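Drirkano > Company > About us > How we work

We use cookies to remember your settings and to count visits to this page. Accept | Manage

About Drirkano

Drirkano designs and tests bin-picking cells for firms that handle bar stock, castings and cut lengths. The company works from a single site at Bromdale, in a former foundry building of 1906. Most of our customers already own a robot and need the gripper, the cabling and the control software to work together without an operator standing by.

Our test procedures date largely from one fault, and new customers usually ask about it, so an account is given on this page.

The Masilela cell

The cell was built for Masilela, a supplier of machined bar. It passed its acceptance trial in April and began to fail shortly afterwards. At irregular intervals the gripper closed on a bar, reported a good grip, lifted, and let go. The bars fell back into the bin from a low height. There were no injuries, as the guard doors were shut, but a dropped bar can land across the rim, and the next approach move then starts from a false picture of the bin.

Over a test run of 1000 picks we recorded 44 drops. The first suspect was finger wear. New fingers made no difference. The second was the grip force setting, which was found to be correct.

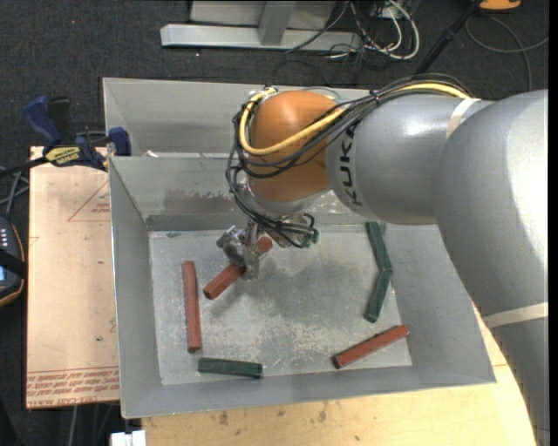 The cause was in the cable run. When the wrist turned to line up with a bar lying at a steep angle, the bundle was pulled tight over the housing and the gripper connector moved slightly in its seat. The grip signal dropped out for 18 milliseconds. The controller read this as a lost part and opened the fingers, so that a signal fault became a real drop. Bars lying close to square with the bin walls needed little wrist rotation and were picked without trouble, and the acceptance trial had used mostly those.

What we changed

The controller no longer opens the gripper on loss of signal. It holds, stops the arm and raises a fault. Slack in the bundle is now measured at both ends of wrist travel, and the connector has a separate strain relief. Acceptance trials are run with bars at mixed angles, including bars touching each other and bars against the wall.

The checks are built into Totuleck, our logging software, which stores the wrist angle and signal state for every pick. It is supplied with each cell – older cells can be upgraded during a service visit.

Fault reports from past projects are available to customers on request from the Bromdale office.

Share this page (6) | Comments (2)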